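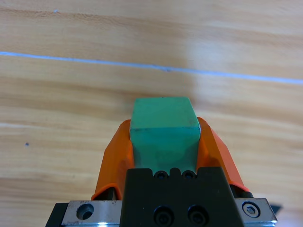 Hustonari publie un premier ensemble de démonstrations pour l'apprentissage des gestes de saisie

Communiqué de presse – 17 août 2020

La société Hustonari annonce la mise à disposition de 1 577 démonstrations de manipulation, enregistrées avec un bras robotisé et destinées à l'entraînement de systèmes qui apprennent par imitation. Chaque démonstration contient les images prises au niveau de la pince, les positions du bras et l'ouverture des doigts.

Les enregistrements ont été réalisés dans l'atelier de la société Pruvost par 13 opérateurs, formés à la conduite du bras à distance. Les tâches sont volontairement simples : saisir un bloc de couleur, le soulever, le poser à un autre endroit de la table. Les essais manqués sont conservés et portent une étiquette séparée, afin que les équipes de recherche puissent les utiliser ou les écarter selon leur besoin.

« Nous avons demandé aux opérateurs de garder leur propre manière de faire le geste, explique Pascal Roussel, responsable du projet. Un système qui voit toujours la même approche apprend mal à se corriger. Nous préférons donc des exemples un peu différents les uns des autres. »

La collecte continue avec de nouveaux objets et un éclairage plus varié. Hustonari prévoit de dépasser 2 000 démonstrations en novembre. L'accès est gratuit pour les laboratoires publics – une demande écrite est nécessaire – et soumis à une licence pour les entreprises.

Contact presse : Pascal Roussel, Hustonari

Actualités récentes
Hustonari et Iteo signent un accord sur l'annotation des trajectoires
Sekura rejoint le programme d'essais en atelier
Retour sur la journée portes ouvertes chez Pruvost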